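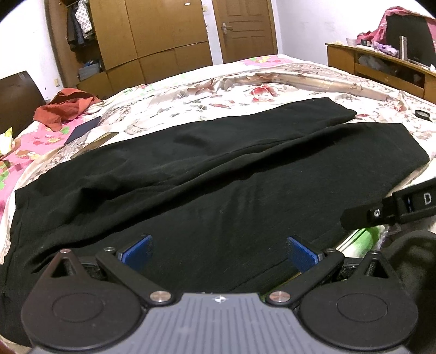
Attachment 1: trousers on the bed, folded lengthwise

Ticket 610
Product: Venance knit trousers, black
Opened by: Vendula Tichý
Assigned to: Otakar Trnka, Lonon customer care
Status: Closed

Aug 25, 2019, 10:12, Vendula Tichý
I bought these in June in size 46. After every wash one leg seems longer than the other. When I fold them lengthwise the hems don't meet and I get a ridge along the length. I dry them on a rail, pegged at the waistband. How do I get them flat enough to go on a hanger?

11:40, Otakar Trnka
Thank you for the photo. I can see soft creases along the legs and one leg lying diagonally over the other. I can't judge the leg length from it. Please open them out, lay them face down and measure both inside seams from crotch to hem without pulling.

12:05, Vendula Tichý
Left is 3 mm longer. Less than I expected.

12:31, Otakar Trnka
That is within tolerance, so it isn't a fault. The weight of the water pulls on this knit when it hangs. Next wash:
Dry flat on a towel, no pegs.
Hold the waistband and bring the two inside seams together before you fold.
Smooth from the waistband down to the hems.
Steam on low through a cloth. Leave for 4 hours before hanging.

18:50, Vendula Tichý
Washed and dried flat on the balcony. Hems now meet. There's still a faint line near the knee but I can live with it. You can close this.

19:02, Otakar Trnka
Closed, no return needed. Care note passed to the Venance product page.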